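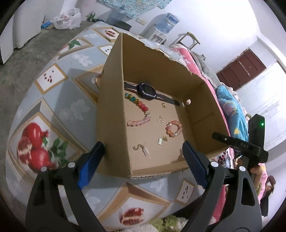 4. Crossing a border with the Iltau

Do steps 1 to 3 the night before. The bus leaves at 4 a.m. and you will not be at your best.

1. Charge the tracker to full. The light goes green, then off. Off is good.
2. Hold the side button until it buzzes, then pick Travel > New country.
3. Download the offline map. The large ones run to 590 MB, so use the hotel Wi-Fi while it lasts.
4. At the border, turn tracking off. Officers rarely enjoy being mapped.
5. Once you are 2 miles past the post, turn it back on and wait for a fix.

Note: Above 3,000 meters the battery drains faster. So will you.

Caution: Do not press SOS to ask about bus times. The Carnex desk will call your emergency contact, and your mother will remember it longer than you do.

If there is no fix after 18 minutes, get out from under the bus station roof and go back to step 5.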